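Section 4: Setting up the laundry shelf

By now you should have the Sketley shelf unit up against the wall and both side rails tightened. If you haven't, go back to Section 3, I'll wait. This part is the one I enjoy most, because it's where the thing finally starts looking like a place you can do laundry in!

Before you load anything, measure from the floor to the underside of the bottom shelf. On mine it came out at 70 cm, which clears my washer lid with a bit to spare. If you have a top loader, open the lid all the way and check (I skipped this the first time and had to take everything down again, and I was not a pleasant person that evening).

1. Wipe the shelves with a damp cloth and let them dry. There's a fine dust on them from the factory and it turns to paste under a leaky bottle.

2. Press the rubber mat into the bottom shelf, ribbed side up. It's a tight fit at the corners. Start at the back and work forward.

3. Clip the front lip on. You'll hear two clicks, one at each end.

4. Put your big liquid detergent on the bottom shelf. Full bottles are heavier than they look, and you don't want one over your head.

CAUTION: The top shelf is rated for 12 kg in total. Use it for towels, dryer sheets, clothespins and other light stuff. Detergent, bleach and anything with a childproof cap goes in the locking cabinet if you have little kids in the house.

5. Stand each bottle upright with the cap tight. If a bottle is too tall for the gap, move the shelf up one notch – please don't lay it down and hope for the best.

6. Turn the labels to the front. I know, I know, it sounds fussy. But you'll want the dosing chart at some point, and some bottles carry extra bands and stickers that come loose over time. Peel off any that are already going, or they'll end up stuck to the mat.

Note: If you buy imported detergent, check the dose before your first wash. Cap sizes vary, and so do the fill lines. My orange bottle of Tide has a red band down it reading 1瓶可用1整月, so one bottle is supposed to last a whole month. I'd still go by the size of your own loads and how grubby they are.
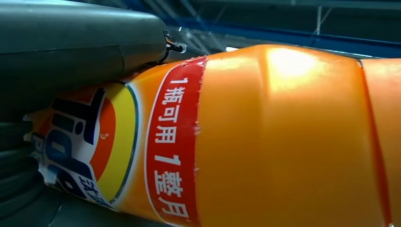 Roksolana Kuzmenko wrote in to say that a month per bottle would never work at her place, with two soccer players and a dog blanket in every other load, and that she marks the start month on the cap in permanent marker so she knows how fast she's going through it. I've started doing the same. Mine says February.

7. Hang the measuring cup on the side hook. Rinse it first, or it drips blue down the rail.

8. Give the whole unit a gentle push from the side. A little give is fine. If it rocks, take the bottles off and go back to the leveling feet in Section 2.

Once it's steady, you can move on to the drying rack in Section 5. Keep the small hex key handy, you'll need it for the hinge.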